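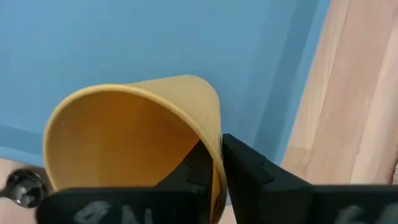 Stornard Plain Kraft Paper Cups

If you've been looking for a paper cup without a logo, a slogan or a swirl of coffee beans running around it, welcome, you're in the right spot! Our Stornard cups come in a plain tan kraft tone, unprinted from top to bottom, with a rolled rim and the familiar tapered sides. We've been selling them for long enough that some of our customers order by sending an email that just says "more of the tan ones, please" – and we always know what they mean.

The Stornard is the middle size in our kraft family. The smaller one is called Sillora (good for tasting tables and short coffees) and the tall one is Metitz, and all three are sold separately so you don't end up with a closet full of a size you never pour. The Stornard suits a regular coffee, a cup of soup at a school fair, lemonade, popcorn, or a handful of crayons for each kid at the table. It also takes a rubber stamp very nicely. Let the ink sit for a minute before you stack the cups back up, or you'll have a second, fainter stamp inside the next one.

Sleeves and cases

Cups are packed in paper-wrapped sleeves of 20. You can buy a single sleeve, or a case of 60 sleeves if you run a café or have a very big family reunion on the way. Sleeves can be mixed across sizes, but cases can't, I'm sorry to say, as they come to us already taped shut.

The item number is 258 for a single sleeve and 636 for the full case. Please put the number in your order note if you're writing to us by email, and tell us whether you'd like lids. The Ayaaba flat lid fits the Stornard and the Metitz. The Sillora takes its own smaller lid, listed on the lids page.

Keeping them

Store the sleeves upright in a dry cupboard, away from the stove and the dish sink, and leave the wrap on until you need the cups. Please don't put them in the microwave.

Orders placed before noon usually leave us the same afternoon. November gets busy here, so give yourself a few extra days if you're buying for the holidays. Questions about sizes, lids or larger orders go to Ratree Prasertsri on our order desk, and she's happy to mail you one cup of each size to try before you decide.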